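Walking the Drutside leg

Sunday, September 29, 2024

I signed up for a leg of the town relay back in the spring and then forgot about it until the route sheet came in the mail. For anyone who didn't grow up near here, the relay carries a brass hand bell from Okilero to Wudby to mark the founding of the county. It has been going on long enough that people plan family visits by it. This year there were 363 walkers on the list, which is more than I remember from when I was a kid, when it was mostly the high school band and a few parents.

The route changes a little each time. This year it started at the old grain office in Okilero, went along the river road to Phillips, crossed the low bridge to Drutside, and finished on the courthouse lawn in Wudby. My leg was the one from the Drutside post office to the cemetery gate. It is 3 miles, mostly flat, with one long hill past the feed store.

I had meant to train for it. I walked the hill twice in August and decided that was enough. The rest of my preparation was finding the green sash from the last time I did this and washing it, along with a white shirt that had been in the same box. The sash is supposed to be worn over a white shirt, left shoulder to right hip. The shirt came out fine. The sash came out a little shorter than it went in, and I had to pin it.
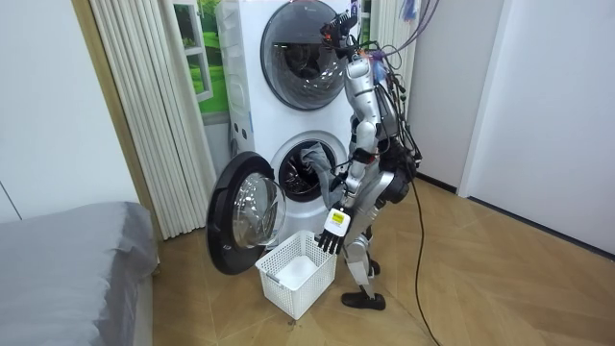 Walkers were told to be at their starting points an hour early. I got to the post office with time to spare and found most of my group already there, sitting on the low wall and eating egg sandwiches from the church table. Coffee was free. The sandwiches were a dollar, with the money going to new drums for the band.

The bell was late getting out of Phillips. A freight train stopped across the road there and the walkers had to stand and wait for it. We heard about this in pieces from people driving over. First it was ten minutes, then half an hour, and then somebody said the bell had gone the long way by the mill, which was wrong. It came around the corner by the bank forty minutes behind schedule, with the Phillips group walking fast and a few kids on bikes out in front.

The handover is short. The person carrying the bell rings it, the next person takes it by the handle, and rings it again. There used to be a speech at each stop, but they cut those a few years ago and I think that was the right decision. In Drutside there were 3 rings instead of one, for the flood year. Then we started off.

Everybody in the group carries the bell for a short stretch. It's heavier than it looks and the clapper has to be held still with your other hand, or it clanks with every step. I had it from the library to the bottom of the hill. I was hoping to have it at the top, where you can see the river and where the newspaper usually takes its picture, but the order is drawn from a hat and there's no trading.

There were people out in their yards most of the way. Some had lawn chairs and a radio going. The dairy had hung a banner across its fence, and the fire department had parked the old pumper by the ball field so children could climb on it. One yard had a dog in a green sash, properly worn, left to right. Past the feed store it gets quiet, with just fields on both sides and the police car rolling along behind us with its lights on.

We made up some of the lost time and reached the cemetery gate twenty-five minutes late. The last group took the bell and we were done. A bus was supposed to take us on to Wudby for the finish, but it was still back in Phillips picking up walkers, so 4 of us got a ride in the back of a farm truck and arrived before the bell did.

The program on the courthouse lawn went ahead pretty much as printed. The band played, the bell was hung in its stand by the steps, and the dance groups from each town did their numbers. Okilero's was the best this year. They had live fiddles and everyone else had a speaker on a pole. After that came the supper, which was chicken, beans, corn and three kinds of pie. I stayed until they started folding tables.

I got home after dark with grass stains on the shirt and gravy on the sash. The sash has to be clean and back in its box before the moths find it, so laundry is the plan for this evening.
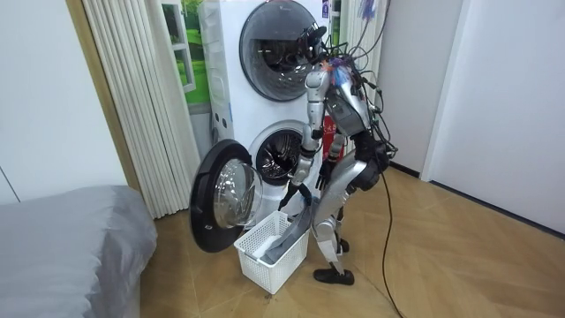 Silver robot, white basket, wash day.

A few notes for anyone thinking of walking next year. Sign-up opens in October at the county office in Wudby and also at the Drutside library desk. The river road leg fills up first. If you want shade, ask for the stretch before Phillips. Wear shoes you have already worn for a while. Parking at the courthouse was full by noon, and the field behind the school was open but muddy at the far end. The sashes are for sale at the county office, and if you buy one, wash it in cold water and hang it up to dry.

I also have a route sheet left over with the full list of past starting points on the back. If you collect that kind of thing, leave a comment and I'll drop it in the mail.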